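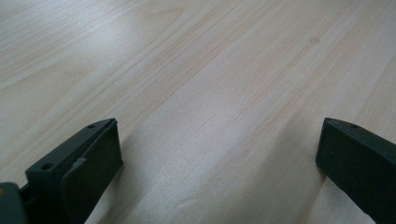 Liis Sproģis
Product Lead, Hand-Held Tools

Stinar Hand-Held Gripper, Matched Pair
November 2018 edition

If you've landed on this page you're probably somewhere between two choices, and we'd love to help you settle on one, even if it ends up being the other one. The Stinar is our everyday two-finger gripper, made to be carried in the hand. It's sold as a pair, left and right, and each side can be reordered separately if you only need one. (People do. Please don't feel you have to buy both again!)

We spent a good part of October trying the Stinar next to the Diltus, our lighter model, because so many of you wrote in asking which to get. The same people used both, on the same kinds of chores: picking up small packages, standing things in cups, passing something from one hand to the other. The short version is that the Diltus is kinder to your wrist over a long afternoon, and the Stinar is steadier when you have to hold something upright and let it down slowly. 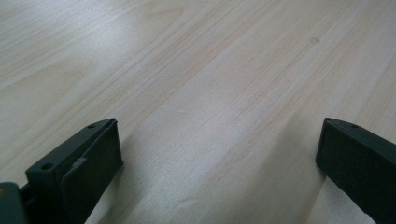
Pads are the question we get more than any other, so let me go on about them for a bit. The Stinar ships with flat pads on both fingers, and a spare set comes in the box. They will wear, and how fast depends on what you handle and how hard you squeeze. The edges are the place to look first: the left finger here has a thin, lighter strip running along the edge of its pad, and that is the sort of thing I'd like you to keep an eye on during a long trial. A pad with a tired edge may still be fine for soft packaging, but do change it before you compare one gripper with another, or you'll end up comparing pads.

Replacement pads come in packs of 30 and fit the Stinar and the Diltus alike. Finger sets are sold on their own as well, and a screwdriver is all you need to swap them.

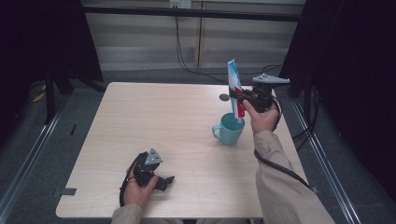 3 min read

Two-handed work is where the pair earns its keep. Toothpaste into a mug sounds like nothing at all until you try it with a gripper in your hand! The tube gives when you squeeze it, the mug is narrow, and you want to come down from above without knocking the rim. With the Diltus our testers tended to pinch harder than they meant to. With the Stinar they eased off sooner, and I put that down to the stiffer handle, though one of them swears it's the pads.

What comes with the pair
Left and right grippers
Spare pad set
Cables for both sides
Orkska carry case
Printed setup guide, 34 pages

Opening width is 69 mm on the Stinar and 45 mm on the Diltus. If most of your objects are slim, you may never miss the difference.

Still undecided? The Collet trial plan lets you keep one pair of each model while you make up your mind, and you send back whichever you like less. Write to me through the contact form and tell me what you'll be picking up. Odd objects are very welcome.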